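3.2 Water collection and storage in the home

Household interviews were carried out in July in the two settlements served by the Gilbert borehole, Paltent and Stustard. In each home we asked the person who usually fetched the water to take us through the trip from the tap to the kitchen. We noted the type of container, how it was carried, where it was put down and how water was taken from it later in the day. Of the 40 households approached, 37 agreed to take part. Two of the three refusals were in Stustard.

Most families used one set of containers for fetching and another for storage. Jerrycans were preferred for the walk because the narrow neck keeps spilling down, but they are hard to scrub inside, and several respondents said they rinsed them with sand. Open buckets were kept in the kitchen or by the back door and served for drinking, cooking and washing vegetables. We classed a container as wide-mouthed if an adult hand could pass through the opening without touching the sides (Figure 2). 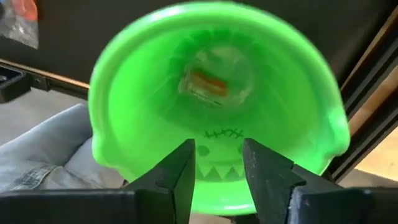 Figure 2. Wide-mouthed container: green plastic bucket, seen from above.

Lids were less common than we had expected from the earlier survey (Gourlay, unpublished field notes). Where a bucket had no lid of its own, people covered it with a plate, a tray or a folded cloth, and the cover was often set down on the floor while water was being drawn. A long-handled dipper was kept for drinking water in five homes. In the others, the same cup was used for dipping and for drinking.

Samples were taken at the tap and again from the storage container on the same day. The respondent drew the second sample in the usual way, using whatever cup or dipper was at hand – we did not ask for it to be washed first. All bottles were kept in a cool box and delivered to the Furnetti laboratory before evening. Elspeth Gourlay checked the labels against the interview sheets, and any bottle without a matching sheet was left out of the analysis.

Storage time was taken from the respondent's own account. It is the weakest of our measures, as many families top up a bucket before it is empty, and water from more than one trip is then mixed. In those cases we recorded the time of the most recent filling and marked the entry as mixed. Results for mixed and unmixed containers are given separately in Section 4.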